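# The Man Who Reads the Terms 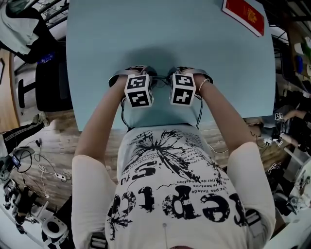 Reading a warranty all the way through is a kind of rudeness, according to Obsa Feyisa, like asking to see the kitchen in a restaurant. He has been rude in this way for five years. It started with a Markent dishwasher that quit in July, and a clause on page 25 that said it was allowed to.

"I had assumed a person wrote it," he told me over coffee in Givdale. "Then I found the same typo in the papers for my mattress."

He now keeps 1502 warranties in a spare bedroom, sorted by what they refuse to cover. Floods get a shelf. Insects get two - one for ants, one for everything else.

Does it ever pay off? He thought about this longer than I would have liked.

"I got a new lid for a rice cooker once. They sent the wrong size."

Ramiro Lozano, his neighbor, borrows from the collection before any large purchase and then buys the thing anyway. "I like to know what I'm mad about in advance," Lozano said.

Feyisa's favorite came with a garden hose and excludes damage caused by water. He offered to read it to me. I said I had a train. He read it to me, including the part about Billutitz, where all disputes are to be heard, in person, on weekday mornings.

"I looked up the fare," he said.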